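Open day report, from Raíssa Moura to Simone Aguiar at Dantas

Hi Simone,

You asked for something short on how the open day went, and I promised to write it while it was still fresh, so I'm doing this with my shoes off and a very large coffee. The official numbers come in the July return. Consider this the version with the gossip left in!

We had 113 people through the door at Skildale, which is more than I dared put in the plan. The morning was mostly families from the neighborhood, and after lunch we got the people I was really hoping for: care home managers, a couple of physical therapists, and Sylvain Masson from Tolis, who stayed so long that Cremilda ended up feeding him. He asked good, awkward questions about cleaning and about what happens when the power goes. I've written them all down and we owe him answers on two.

As you know, the part your grant pays for is the handling work, getting the arm to take hold of everyday equipment without a person lining everything up first. We ran it live from 10 in the morning, with a break at lunch so Welington could sit down. He did the talking, and he's so much better at it than I am. He lets the arm be slow and just keeps chatting to whoever is at the front (one little girl told him her grandpa was faster, and he agreed with her). 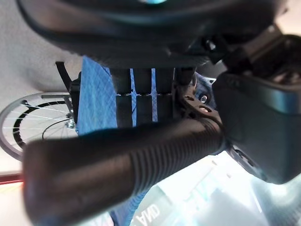 Handles are still where most of our time goes. A ribbed grip is kind to a human hand and a real nuisance for two hard fingers, and everything close by tends to be black as well, so the wrist camera has to sort out dark from dark. Then there's the light in our front room, which is lovely for visitors and awful for us. Welington wants blinds. I said I'd ask, so this is me asking, although I think we can squeeze them out of the equipment line without bothering you for more.

We did 14 full runs over the day. Two of them we stopped ourselves, both when people had crept up past the tape and Welington wanted them back behind it before he carried on. I'd like a proper barrier next time. Tape works fine on adults and not at all on anyone under nine.

The Otum software behaved itself, apart from one restart first thing, before the doors opened. Cremilda had the old version ready on a second laptop in case, and I slept better for knowing it.

As for money, we came in a little under on catering and a little over on printing, and the two just about cancel out. I still have the invoice for the chairs to chase.

What's next: about 9 visitors left their details asking for a follow-up, and I'm calling them myself over the next couple of weeks. Two care homes want us to come to them, which would mean packing the whole setup into a van, and I'd love your opinion on whether the grant terms let us do that before the second payment. Welington is also rewriting the grip routine for curved and ridged surfaces, and I'll send you his notes once he's happy with them.

Give me a call if anything here worries you. Mornings are best.

Raíssa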